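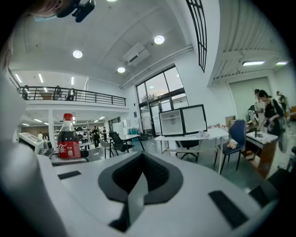
Which kind of fingers should go on a hand-held gripper, soft or stiff?

Soft ones, if the work is mostly bottles, cartons and other things with round or smooth sides; for thin, flat objects the stiff ones are still ahead, and by more than the test team in Lusonbridge expected.

**LUSONBRIDGE, 2018-05-28** — Two hand-held grippers have been put through the same set of everyday jobs at the Astari workshop, and the results are good news for anyone who wants to teach a robot arm by doing the task by hand first. Both tools held up. One of them, the soft-fingered Draluvov, did well enough that it will be the workshop's main tool through the summer.

The tests started in April. Each gripper made 170 tries, split evenly over five jobs: lifting a full drink bottle and setting it down on a mark, opening a small fridge by the edge of its door, moving a paper cup, picking up a plastic card from a bare tabletop, and folding a dishcloth once. A try counted only if the object ended up where it should be and had not been dropped on the way.

The other gripper, from Valcárcel, has stiff fingers with thin tips. The Draluvov has wider fingers that bend around whatever they close on. Both are worked by a trigger, and both carry a camera that looks out past the fingers, so that a program can later match what the tool saw with how the hand moved.

The bottle was the job everyone wanted to watch. A full one is heavy, it has a waist, and the liquid keeps moving after the hand stops. The stiff fingers could hold it, but only if they met it squarely. When they came in at an angle the bottle turned in the grip and the label slid out of the camera's view. With the soft fingers, the angle hardly mattered! Users began reaching for the bottle the way they would with a bare hand, and the recordings got shorter and smoother as a result.

The screw cap brought a small surprise. Several users went for the cap instead of the body, which the written instructions didn't rule out. The stiff tips did this neatly and the soft ones squirmed off. The instructions now say to hold the bottle below the shoulder, and the tries made by the cap were run again.

The card went the other way. Picking up something that thin from a hard surface takes a fingernail, more or less, and the Valcárcel's tips come close to being one. The Draluvov's fingers folded under themselves and pushed the card along the table. A few patient users learned to slide it to the table edge and pinch it from there — slow, but it worked, and those recordings were kept as a separate set. The team thinks a robot might get a lot out of seeing that trick.

On the fridge door the two grippers finished level. The cloth was close as well, with the stiff fingers a little better at catching a corner and the soft ones a little better at not letting go of it. The paper cup belonged to the Draluvov all the way. The Valcárcel dented it so often that a fresh stack had to be fetched halfway through the week.

### What the cameras saw

The cameras turned out to matter nearly as much as the fingers. The Valcárcel camera has a narrow view that shows the fingertips in fine detail. The Draluvov camera takes in much more of the room, with the body of the gripper always showing along one side of the picture.

The wide view was the easier of the two to work with afterward. The tracking software needs fixed things to hold on to, and ceiling lights, railings and window edges do the job very well. With the narrow view, a white tabletop could fill the whole picture, and for a moment the software had no idea where the hand was. Those recordings could often be rescued, though it took extra work.

A wide view has its costs. Small objects look very small in it, and people moving around in the background get recorded too. The workshop is a shared, open space where people come and go all day, and the tests were run during normal hours. The team sees that as a plus: a robot that only knows an empty room will have trouble in a busy one. Part of the next round will check how much the tracking suffers when many people cross the view at once.

### Learning to use them

New users were given 15 minutes of practice with each gripper before their tries were counted. For the Draluvov that was plenty. Its trigger has a light, even pull, and most people stopped thinking about it almost right away. The Valcárcel trigger is heavier near the end, where the fingers finally close, and some users were still squeezing too hard at the end of practice (see the paper cups).

Tired wrists were the most common complaint about both. Neither tool is very heavy, but the weight sits out in front of the hand, and holding it up over a low table gets old fast. Astari has already tried a simple forearm brace made from a cut-down sports guard. It looks homemade and it helps a lot, and there will be a better one soon.

There were also requests for a louder click when recording begins. More than one lovely, careful try was lost when the user hadn't pressed the button all the way down.

### From hand to arm

The most exciting part came last. Recordings from the bottle job were used to train a controller for a small table-mounted arm fitted with the same soft fingers. The arm reached for the bottle, closed on it, lifted it and put it back on the mark. It paused in midair longer than a person would, and it came down a bit hard, but nobody had written out the motion for it step by step. It was learned from people picking up a bottle with a tool in their hand.

The arm has yet to try the card, and the stiff-fingered recordings haven't been used for training so far. That comparison is the one the workshop wants most, and it will need a second finger mount for the arm, now being machined.

The next round adds heavier bottles, jars with lids and a drawer with a recessed handle. Valcárcel fingers will be tested on the Draluvov body as well — the screw holes are close enough that a thin adapter plate should do it. If the pair work together, users could have thin tips and the wide camera in one tool.

The job list, the scoring sheet and the drawing for the forearm brace are available from the Astari front desk in Lusonbridge. Groups that have a hand-held gripper of their own are welcome to run the same five jobs and send in their scores.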